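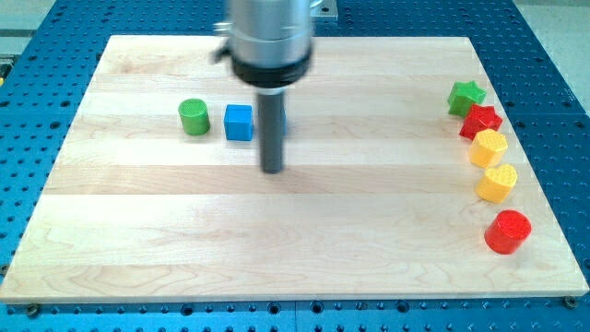

Pale maple board bolted to a blue perforated table, Levar

Ketholm Rural Water and Power Link
Progress Report to the Skanduvance Infrastructure Fund
Submitted 5/22/20
Prepared by Müzeyyen Akbulut, Program Manager
Reviewed by Baltazar Ventura, Director of Works

Summary

The Ketholm Rural Water and Power Link will bring a drinking water main and a medium-voltage power line along one shared route from the Levar pumping station to the settlements of the Figueroa district. When complete, it will serve over 800 households that now depend on shallow wells and on a single aging feeder from the south.

Work in the reporting period centered on the Levar end of the route. The pumping station building is structurally complete, and the main has been laid and backfilled from the station to the county road. The power line is behind the water main. Pole setting was held up by an unresolved easement on the west side of the creek and by late delivery of the line hardware.

Spending remains within the approved grant. The program requests no additional funds at this time. It does request approval of a revised date for energizing the line, as set out under Schedule.

Pumping Station

The contractor finished the roof and exterior walls of the pumping station and turned the building over for mechanical installation. Concrete pads for the pumps were poured and accepted. Test cylinders from the first pour fell below the specified strength at 7 days but met it at the later break, and the engineer of record has accepted the pads on that basis. The test records are held at the Levar site office and can be sent to the Fund on request.

The pumps themselves have been delivered and are stored indoors on their shipping skids. Alignment and coupling will begin once the manufacturer's technician is able to travel. Restrictions on travel between states have already moved this visit once. Baltazar Ventura has asked the manufacturer whether a local firm can be authorized to do the alignment under remote supervision without affecting the warranty. A written answer has not been received.

The control building was reduced slightly in plan after the Fund's last review. The change removed a storage room that duplicated space at the maintenance yard. Drawings have been reissued to all parties.

Water Main

Pipe laying from the pumping station to the county road was completed and the trench was backfilled and compacted. Pressure testing was done by section. One section failed its first test. The leak was traced to a gasket that had rolled during assembly. The joint was dug up and remade, and the section passed when it was tested again. The cost of the repair was borne by the contractor.

The county road crossing was made by boring under the pavement, as required by the road permit. Traffic was kept open in both directions throughout. The county's inspector has signed off on the crossing, and the permit bond is expected to be released after the normal waiting period.

North of the road, the ground is rockier than the original borings suggested. The contractor has filed notice that it may seek a price adjustment for rock excavation. Refugio Robles, who leads field engineering for the program, has ordered extra test pits along that stretch so that the claim can be measured against independent data. No adjustment has been agreed to, and none is included in the figures reported here.

Power Line

The line will run beside the water main for most of its length, which allows one access road to serve both. Right-of-way clearing is complete on the east side of the creek. Poles are set from the Levar substation fence to the creek bank, and guy anchors have been pull-tested.

Work on the west side has not begun. The owner of a parcel there signed a preliminary agreement in December but has since asked that the line be moved to the edge of a hayfield. Evaristo Cuevas, the program's land agent, met with the owner and walked both alignments. The move would add a short length of line and an angle structure. The program considers the request reasonable and has asked the design engineer to price it. If the cost is acceptable, the change can be covered by the contingency line and will avoid the time and expense of a condemnation filing.

Insulators and crossarm hardware arrived incomplete. The supplier has acknowledged the shortage and has confirmed in writing that the balance will ship at its own expense. Conductor is on site in full.

Household Connections

Enrollment for service connections is open in the Figueroa district. Applicants may sign up for water, power, or both using a single form. The form was shortened after the district office reported that many residents were leaving the property description blank. Staff now fill in that section from the parcel map while the applicant is present or on the telephone.

Public information meetings were suspended in March in line with health guidance. They have been replaced by mailed notices, local radio announcements, and telephone hours at the district office. Eliseo Chávez, who supervises enrollment, reports that the most common questions concern the monthly base charge, whether existing wells may be kept for gardens and livestock, and who pays for the line between the meter and the house. A printed answer sheet covering these points has been mailed to every address on the route.

Existing wells may be kept, provided they are physically separated from the house plumbing. An inspector will check for this before a meter is turned on. The program is preparing a simple drawing that shows plumbers what an acceptable separation looks like.

Low-income assistance for the house-side line was approved by the district and will be paid from district funds. It does not draw on the Skanduvance grant.

Environmental and Permit Compliance

Silt fence and straw wattles were inspected after each significant rainfall, as required by the stormwater permit. One length of fence below the staging area was found undercut and was reset. The state inspector visited the site and issued no violations.

The creek crossing permit limits in-stream work to the low-flow season. The program intends to complete the water main crossing within this season. If it does not, the crossing would move to the following year and would delay water service to the western settlements. This is the single most serious schedule risk now carried by the program, and management is giving it priority over other field work.

Safety

There were no lost-time injuries in the reporting period. A laborer received first aid for a cut hand and returned to work on the same shift. Crew sizes inside the pumping station have been limited and start times staggered. Hand-washing stations were added at the staging area and at the station entrance.

An excavator struck an unmarked irrigation line near the county road. The line was repaired and the landowner was compensated. Crews are now required to ask the landowner in person about private buried lines before opening a trench, in addition to the standard utility locate request.

Financial Status

Invoices paid to date are in line with the approved budget categories. Pumping station costs are slightly under budget following the reduction in the control building. Power line costs are below plan only as a result of the delay on the west side, and this difference should be read as a matter of timing and will close once work resumes. The contingency line has not been drawn on.

The quarterly reimbursement request has been submitted separately with supporting invoices. The Fund's office returned the previous request with a question on equipment rental. The rental agreement and daily logs have been attached to the current request in response.

Schedule

Water service to the first group of households remains on the approved date. The program requests that the date for energizing the power line be moved back by 6 weeks to allow for the realignment on the west side and the missing hardware. The revised date assumes that the landowner signs a final easement and that the supplier ships as promised. It does not assume any further travel restrictions.

Work planned for the next period is as follows:

Complete test pits north of the county road and respond to the contractor's notice.
Install and align the pumps.
Begin the creek crossing for the water main.
Price the west side realignment and execute the easement.
Continue enrollment and issue the plumbing separation drawing.

Decisions Requested of the Fund

1. Approval of the revised date for energizing the power line.
2. Written confirmation that the west side realignment may be charged to contingency if its cost falls within the limit set in the grant agreement.
3. Consent to hold the midyear site review by video conference, with a visit in person to follow when travel is permitted.

The program would be grateful for a reply on the second item within 5 weeks, as the design engineer's price will be held open only for that time. Questions on this report may be addressed to Müzeyyen Akbulut at the Ketholm program office. Technical questions on the pumping station and the water main may be sent directly to Refugio Robles.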